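Home | Guides | Kitchen | Cleaning | Ask a question

How to clean and look after a marble-pattern tabletop

Quick one, written in between other stuff. People keep asking how I get marks off a marble-look top without wrecking it. Short version: soft cloth, dish soap, warm water, dry it straight away. Long version below.

First: find out what you've got

Do this before you buy anything. Marble pattern doesn't mean marble. Could be real stone, could be quartz, ceramic, laminate, even vinyl film stuck on a board. They all look alike from across the room and they don't all like the same cleaner.

Look at the edge. Real stone, the veins carry on over the edge and down the side. Printed tops, the pattern often stops dead or there's a seam. Touch it early in the morning. Stone feels cold, laminate not so much. Look underneath if you can get down there. Raw board = laminate or film. Still not sure? Treat it like real marble. Everything that's safe on marble is fine on the rest.

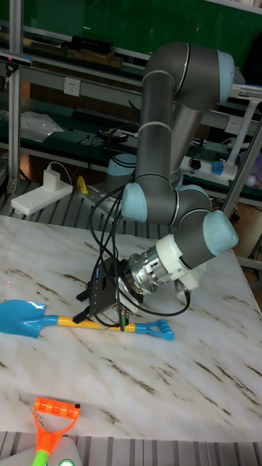 What you need

- two soft cloths, microfiber or old T-shirt
- plain dish soap, the mild kind
- a bowl of warm water
- baking soda
- plastic scraper or an old library card
- a dry towel

Whole lot cost me under 30 dollars and most of it was already under the sink. You do not need the special spray. I've tried the Fustlow stone spray and it was okay, smelled nice, did nothing soap didn't do.

Everyday wipe

1. Clear the top. Everything off, not just pushed to one side.
2. Dry cloth first, get the crumbs and grit. Grit is what scratches.
3. Few drops of soap in the bowl. Few. Too much and you'll be chasing streaks all afternoon.
4. Wring the cloth hard. Damp, not dripping.
5. Wipe in straight lines, far side toward you.
6. Second pass with clean water only. Don't skip it, leftover soap is where the cloudy look comes from.
7. Dry with the towel right away.

Takes me four minutes on a regular table. Once a day if you eat on it, once a week if you dont.

Stains

Coffee, tea: baking soda and water, mixed to a paste like thick yogurt. Spread it on, cover with plastic wrap, leave overnight. Wipe off, rinse, dry. Might need a second go. On laminate 30 minutes is plenty, then wipe.

Oil: same paste on stone. On laminate or ceramic just soap, twice.

Ink: tricky. Rubbing alcohol on a cotton ball, dab, don't rub. Try it on a hidden spot first. On film it can lift the print so go careful. Danilo Dalisay wrote in to say he lost a patch of pattern the size of a coin doing this in a hurry. Sorry Danilo.

Wine: blot it NOW. Go on, come back and read the rest after.

Stuck-on stuff, candle wax, old tape: plastic scraper held low and flat. For wax, bag of ice on top for a bit, then it pops off in bits. Tape glue comes off with a little cooking oil, then soap to get the oil off.

Never use

- vinegar or lemon on real stone, it eats the polish
- bleach
- scouring powder, steel wool, the green side of the sponge
- a steam mop head (yes somebody asked)
- any bathroom limescale remover

Vinegar is okay on some laminates but why bother.

Water rings and dull spots

If it's a real stone top and the ring is dull and you can feel it with a fingernail, that's etching. It isn't dirt so cleaning won't shift it. Marble polishing powder can help with a small one. Big one, call a stone person. I paid 200 for a kitchen island, worth it, wouldn't have tried that myself.

On laminate a dull spot is usually just old cleaner built up. Soap, warm water, three rounds, dry in between. Comes back nicely most of the time. 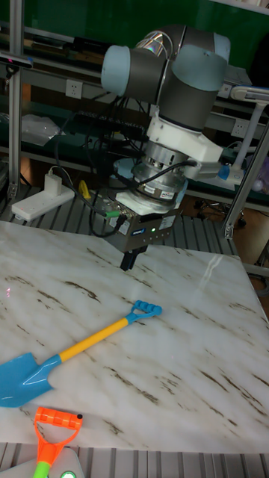
Sealing (stone only)

Water test. Teaspoon of water on the top, leave it 19 minutes or however long your coffee takes, then wipe. Dark patch underneath? Needs sealing. No patch, leave it alone for now.

1. Clean the top and let it dry out fully. Overnight.
2. Pour a little sealer on a cloth, not straight on the stone.
3. Work in small areas. Overlap them a bit.
4. Wait what it says on the bottle. Read the bottle.
5. Buff off every bit that's left sitting on the surface. If you leave it you get a hazy film and it's a pain.
6. Keep it dry for a day.

I do mine in April, that way I rememeber. Windows open for the smell. Don't seal quartz, laminate or ceramic, it just sits there going sticky.

Keeping it nice

Coasters. Boring but yes. Felt pads under anything heavy that gets slid around. A mat under hot pans, laminate bubbles and stone can crack if it's a bad day. Lift, don't drag. Ramil Cabanatuan uses an old wool blanket under his sewing machine and his top still looks new, so steal that one.

Small chips: color-match filler stick, press in, scrape level with the card, leave to set. Darker vein areas hide it better than white.

More later if I get time. Chairs next, probably.

Recent guides

Getting candle wax out of a tablecloth
Felt pads: Storkau or Tamayo?
How to fix a wobbly table leg
Sarkholm extending table, one year on
915 words on sponges
Oiling a cutting board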